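**New carpet at the Stakow reading room**

Well, it's down! The reading room on the second floor of the Stakow building opened again on Friday with a striped gray carpet wall to wall, and I went over before lunch to walk on it (in socks, which I recommend).

If you only ever came for the evening talks, you may not remember the old floor, but those of us who sit there on weekday mornings certainly do. It was brown, it had a ridge by the window that caught every chair leg, and when somebody moved a table you could hear it all the way down in the lobby. The new one covers 591 square feet and was laid by Fülöp, the same outfit that did the stairs at Sturkusitz. They were in and out in two days. 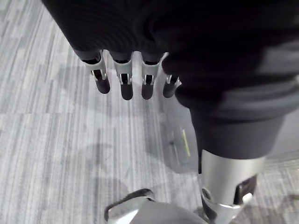 The new gray stripe in the reading room, looking down.

I'll admit I voted for the green. There was a show of hands back in December, with 86 of us in the room, and gray won so easily that I kept my green opinions to myself afterward. Now that I've seen it in daylight I'm coming around. The stripes give the place a bit of direction, and it's a calm sort of color to read over – or doze over, if you're me after a sandwich.

Etenesh Gebremichael, who runs the bookings, told me the bill came in nearly $500 under the quote. That money is going toward felt pads for the chairs and a proper mat at the door. She'd also like everyone to lift the long table when they move it, please, and to stop dragging it by one end. I may have been looked at while she said this.

The room still isn't completely put back together. The shelves from Wanico are due next week, so the travel books and the big atlases are in boxes on the landing for now, and you're welcome to dig through them if you put things back in the same box. The newspapers have gone back to their old spot.

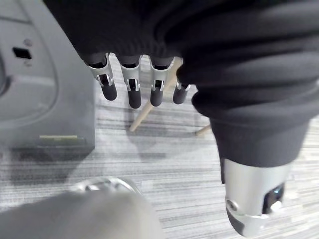

**Can we bring coffee in again?**
Coffee is fine as long as the cup has a lid, and the same goes for tea and soup. Spills should be blotted with a plain damp cloth, then reported at the desk so they can be treated the same day.

Opening hours are the same as before, and so is the seating limit of 83, though I've never seen it that full outside of the December meeting, when a few of us ended up standing in the hallway. The Friday knitting group is back in its usual corner from next week. The film evening will wait until the shelves are in, and Etenesh will pin the new time to the board by the stairs.

One small piece of housekeeping: there's a roll of leftover carpet in the storage closet, and it's being kept for repairs. Two people have already asked about it for their hallways, and I was one of them. The answer was no.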